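La quatrième brioche

L'atelier de Drolero occupait l'ancien dépôt postal de Flernville, au bout d'une rue où les bus ne tournaient plus. On y entrait par le quai de chargement. J'y travaillais depuis 14 mois quand le bras droit a lâché pour la première fois.

Mon poste s'appelait « opératrice de reprise ». Cela voulait dire que je restais assise à trois mètres de la table, une main près du bouton rouge, et que je notais ce qui n'allait pas. Le robot devait soulever le couvercle, le poser à gauche, prendre les brioches dans le panier et les mettre sur l'assiette. Le client, Nepia, voulait équiper des cantines. Il avait demandé 600 cycles sans intervention. Nous en étions loin.

Le défaut était difficile à attraper. La pince droite se refermait bien, montait bien, partait vers l'assiette. Puis, au-dessus du bord, elle s'arrêtait. Aucune alarme. À l'écran, l'état restait au vert : « tâche en cours ». Au bout d'un moment le bras repartait comme si de rien n'était, mais d'un coup, et plus vite que la consigne.

La première fois, j'ai écrit « pause anormale, reprise brusque » et je suis allée déjeuner. La deuxième, l'assiette a fini par terre. On m'a répondu de Furkesport, où se trouvait le bureau d'études, que la liaison réseau du dépôt était mauvaise et qu'il fallait remplacer le câble. J'ai remplacé le câble. J'ai aussi remplacé l'assiette, avec mon argent, parce que le formulaire était plus long que la course.

En avril, ils m'ont demandé de réduire la vitesse à 80 pour cent. Le bras s'arrêtait toujours, un peu moins souvent. Ils ont parlé d'amélioration dans le compte rendu. J'ai relu la phrase plusieurs fois sans trouver quoi corriger.

L'accident est arrivé au cycle 22 d'une série du matin. Le bras tenait sa brioche et ne bougeait plus. J'avais laissé mon stylo sur la table, contre le pied de l'assiette, et j'ai pensé que j'avais le temps. J'ai vu le vert à l'écran et je me suis levée quand même. La consigne disait d'appuyer sur le bouton avant d'entrer dans la zone. Mais appuyer, c'était perdre la série, et il fallait ensuite une demi-heure pour tout recaler.

J'ai tendu la main. Le bras est reparti.

Il m'a prise au poignet, entre l'articulation et le bord de la table. Le bruit n'était pas fort. La brioche est tombée sur ma manche. De l'autre main j'ai cherché le bouton, qui était resté près de la chaise, à trois mètres. Le bras poussait toujours, sans à-coup, parce que sa position d'arrivée se trouvait derrière mon poignet. J'ai fini par tirer la prise du coffret avec le pied.

À l'hôpital, on m'a demandé si la machine était défectueuse. J'ai répondu oui. On m'a demandé si je le savais. J'ai répondu oui aussi, et l'interne a noté les deux réponses sur la même ligne. 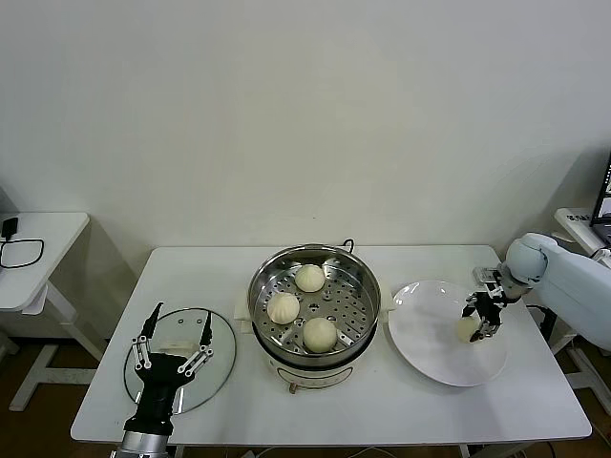

Dernière modification de cette page : 20 mai 2018

Quand je suis revenue, le poignet dans une attelle, la table était à la même place contre le mur. Ils avaient trouvé. Un ordre retardé restait dans la file d'attente, et le contrôleur, en le recevant, essayait de rattraper son horaire. Trois lignes à changer. On avait aussi vissé un second bouton au pied de la table.

On m'a proposé de relancer une série. J'ai posé mon stylo dans ma poche et je me suis assise. La pince droite a pris la brioche et l'a portée vers l'assiette. J'ai gardé la main sur le bouton jusqu'à ce qu'elle la lâche, puis j'ai écrit « cycle 1, rien à signaler ».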